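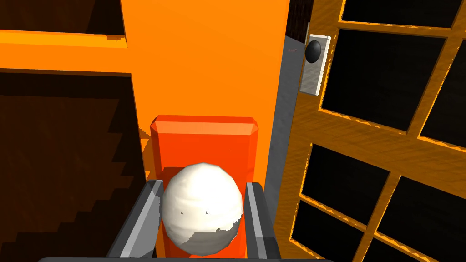
Figure 4. White sphere and orange-red block, computer-rendered.

4.2 Naming of colors by age group

The second part of the study looked at how speakers in the two towns name colors that fall between the main color words. Ronora and Lalleck lie on opposite sides of the same valley and share a dialect, but schooling in Lalleck has been mostly in the standard language for two generations. We expected younger speakers in Lalleck to use more standard terms and fewer local ones.

All speakers saw the same printed color cards in the same order. Sessions were held indoors between ten in the morning and two in the afternoon, at a table near a north-facing window, and no speaker took part in more than one session. The question was always "What color would you call this?" and the interviewer wrote down the first full answer. If a speaker changed the answer later, the change was noted in a second column and left out of the counts. The cards were shown one at a time against a gray backing sheet.

The full set of answers came to 3,772. Of these, 2,335 were single words, such as "red" or "rust." A further 730 were a color word with one modifier, as in "light orange" or "dirty white." The remaining answers were longer phrases, comparisons with objects, or refusals. Comparisons were usually with food, soil, or roof tiles. Spelling was made uniform before coding, but local forms were kept apart from standard ones even where the two differ by a single vowel.

The range between red and orange gave the most disagreement. Older speakers in Ronora used one local word for the whole range, from brick to the color of a ripe persimmon, and added a modifier only when asked to compare two cards. Older speakers in Lalleck used the same word but stopped at the lighter cards, which they called by the standard word for orange. Speakers under thirty in both towns split the range in two. Those in Lalleck also used a compound, "orange-red," for the middle cards. The compound was rare in Ronora, where younger speakers tended to give "red" first and hesitate before answering at all.

White and near-white cards behaved differently. The word for white was stable across towns and ages, and the modifiers were where the groups came apart. Speakers over sixty preferred words tied to materials, mainly chalk, milk, and wool. Younger speakers preferred "off" or "warm," both borrowed from the standard language and probably from paint charts. Two of the near-white cards were often called gray in Ronora but seldom in Lalleck. We have no good explanation for this. The light in the Ronora room was somewhat weaker in the early sessions, and a repeat with those speakers under a lamp would be useful.

Surface finish also affected the answers. Matte cards drew more material words than glossy ones – the effect was clear for white and weak for orange. Hrytsenko word lists collected in neighboring valleys show a similar pattern, although they were made from cloth samples and the coding is not the same as ours. We did not try to merge the two sets.

Answers were coded under the Trimov scheme, which assigns each one to a head word and up to two modifiers. The scheme has no place for comparisons without a color word ("like the inside of a loaf"), so these were coded separately and are listed in Appendix B. Two coders worked independently on 100 answers drawn from both towns, and differences were settled by discussion before the rest were coded. Most differences concerned whether a material word was being used as a color name or as a comparison.

One limit of the method should be kept in mind. Flat cards show color without shape or shading, and people rarely meet color in that form. On a rounded white object the shaded side can look gray while its owner goes on calling the whole thing white. Several speakers remarked on this themselves, and one asked whether we wanted the color of the card or the color of the thing the card made her think of. Section 4.3 reports the smaller test with household objects, in which the material words rose again in every age group.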